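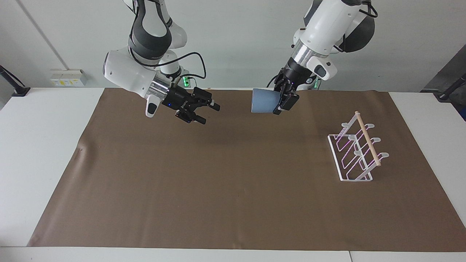 Chapter 7
Planning a Task for Two Arms

By the end of this chapter you should be able to:
break a household job into steps a robot can carry out
decide which arm does what, and when
write a test sheet that another team can follow

In Chapter 6 your team programmed a single arm to pick up a block and put it down again. Most jobs in a kitchen need more than that. Hanging a cup on a rack takes a few seconds at home, but you turn the cup in your fingers and change hands without thinking. A robot has to be given each of those moves.

The robotics club at Arkevberg spent one spring term on this job. The team was Glykeria Athanasiadis, Markos Kontogiannis and Lenuța Manole, with Eckhard Voß as their teacher. Their first plan was a single line: "Pick up cup, hang on rack." Voß handed it back and asked where on the cup the gripper should close, and which way the open end should face when it got to the rack.

The second plan filled 2 pages. It gave each arm its own column, with the steps numbered down the side, so that anyone reading across a row could tell what both arms should be doing at that point. Where an arm had nothing to do, the team wrote "wait" and the position it should wait in. Kontogiannis wanted to leave those boxes blank. Manole argued against it, as an arm left in the wrong place may block the other one.

By April they had logged 172 attempts, 130 of them marked as complete. A cup counted as hung only if it stayed on its peg after the gripper opened and moved clear. The rest were sorted by the step at which they failed. We shall use their log in Section 7.3.

7.1 Choosing a grip

Before you write any steps, look at the object itself. A cup can be held by the rim, by the side or, if it has one, by the handle.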